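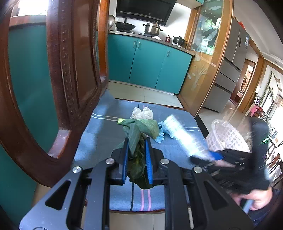 The June demonstration visit was the main deliverable for the second reporting period under the Jillico grant. Karkico hosted it in Orkthorpe, in a private home, as set out in the work plan. Delegates from Jillico and Plattner attended. The session covered handling of soft household items with hand-held grippers and the quality of the resulting recordings. Leafy greens were the most demanding item on the list. A bunch held between the blue finger pads deforms under its own weight, stems and leaves hang below the jaws, and the outline available to the tracking software changes with every small rotation of the wrist. Crumpled items on a striped cloth raise a related problem, as neither their shape nor their orientation can be assumed in advance.

## Activities during the visit

The program opened at 9:30 with a short safety briefing and a calibration check. Operators then worked through 7 tasks, each repeated under daylight without supplementary lighting. Tasks included picking up a single item, moving it clear of its neighbors, holding it still above the cloth, and releasing it. Delegates were invited to operate the tools after the second round. Their attempts were recorded separately and are excluded from the results.

A total of 80 episodes were logged by the operators. Each episode was checked on the same day for dropped frames, clock offset between devices, and completeness of the gripper width signal. Episodes failing any check were retained with a fault code. They will not be used for training but remain available to Plattner for the audit.

## Findings

Grasp stability on leafy items depended mainly on where the pads closed. Grasps near the stems held through the full motion. Grasps across the leaf alone tended to slip during lifting, and operators compensated by closing harder, which bruised the leaf. The present pads give no force reading, so the degree of compression can be inferred only from jaw width.

Occlusion remains the larger issue. A bunch of greens between the jaws hides part of the work surface directly behind it, including items the operator may need next. The second viewpoint recovers some of this information, provided both devices are correctly synchronized. Synchronization was lost in 2 episodes and restored by restarting the recording application.

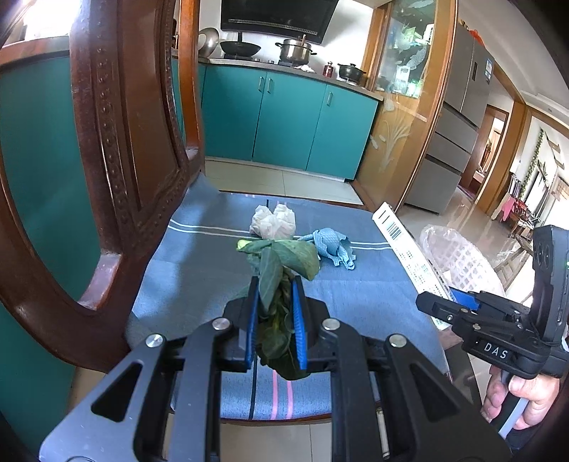
Plattner asked whether limp produce should count as a separate object class, on the grounds that a fresh bunch and a wilted one respond differently to the same jaw width. Its delegates also requested that the condition of the produce be entered in the log before each run, and that the annotation guide define a successful hold in terms of duration. Karkico accepted both requests. The question of a separate class was deferred until the audit figures are available.

Jillico raised no objection to the method but noted that the schedule allowed too little time between tasks for resetting the work area. The next session will include a fixed reset interval.

## Deviations from plan

The planned comparison of pad materials was not carried out. Replacement pads arrived after the visit and have yet to be fitted. The cost of the pads is within the equipment line and no budget change is requested.

## Next period

- Complete the Plattner audit of all logged episodes, including those with fault codes.
- Fit the replacement pads and repeat the leafy item tasks.
- Add produce condition and reset time to the log template.
- Test a low-cost force sensor on one gripper.
- Issue the revised annotation guide to operators before the next session in Orkthorpe.

The equipment inventory and the fault code table will be submitted with the financial statement.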